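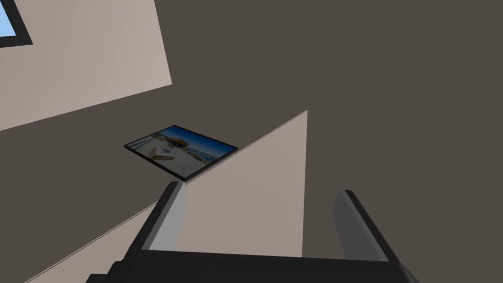 **Ploko talk, teleop section (2 min, don't rush it!)**

- Ask who's ever driven a robot by remote. Wait for hands.
- My first hour on the controller in the Namby sim: I spent it pointing the wrist at the walls and ceiling. Very embarrassing, very normal.
- We recorded 1,179 demos that way, and I threw out about 700 (pause, let them groan).
- Most of the bad ones were me stopping mid-move to think. The robot learns the stopping too!
- What helped: 60 practice runs with recording off before anybody new gets to save one.
- Then on to hand guiding at Lomton. Sip of water first.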